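Home | News | Products | Support | Contact

Fladlow pauses two-arm packing trials after grip fault

Fladlow has paused its two-arm table packing trials after a fault in the grip release software. No one was hurt and no equipment was damaged. The pause began in February and applies to both of the company's test stations.

The fault was found in the Skurken control software, which tells each arm when to close on an object and when to let go. In a small number of runs, the software reported that a gripper had opened when it was still holding the item. The arm then began its next move with the item in its fingers. In one run a cup was carried past the edge of the table and dropped on the floor.
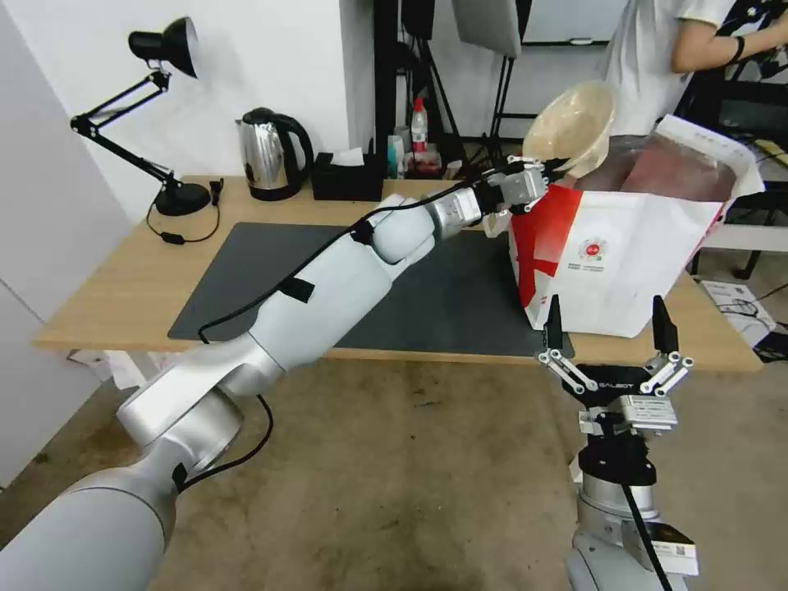
A bowl held by the rim near a shopping bag during packing work.

Engineers went back through the logs of 2,423 runs and found the false report in four of them. All four involved objects held by a thin edge. Runs with boxes and bottles were not affected.

"Four is a low number, but a machine that is wrong about what it is holding should not be moving at full speed near people," said Ebere Obi, head of safety at Fladlow. "We stopped the trials the same afternoon."

Staff are often close to the table while the arms are working, and the company has changed its rules for that as well. Until the fix is approved, both arms will run at reduced speed, and one person will stay at the stop button for the whole run.
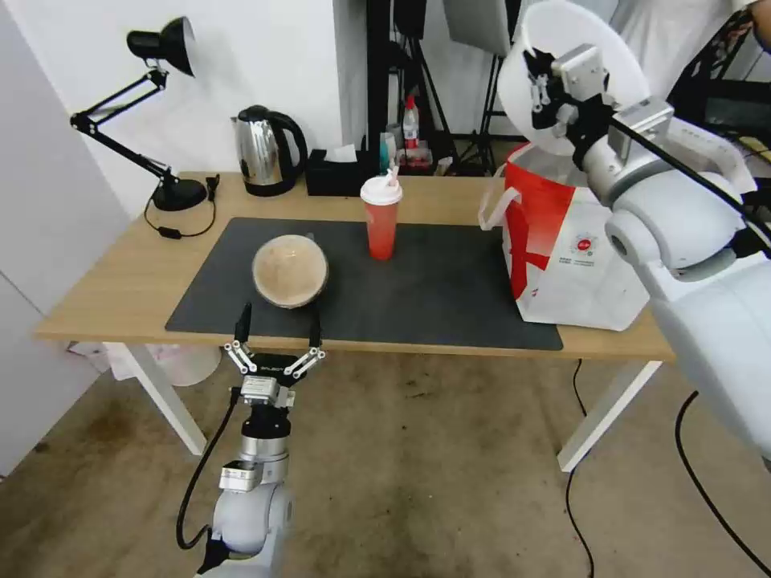

The fix adds a second check before either arm can leave the release point. If the finger position and the motor load do not agree, the arm holds still and calls for an operator. Laizer, which supplies the load sensing software, is testing the change on its own bench — roughly two weeks of work.

"We would like to be packing again soon, but there is no date yet," said Idrisa Langat, who runs the trials. "It depends on the test results."

Customers using Skurken with a single arm do not need to take any action.

Recent news
Laizer and Fladlow extend testing agreement
Zemero parts tray now shipping
Skurken update adds slower start mode

Press contact: Fladlow Media Office | © Fladlow. All rights reserved. | Back to top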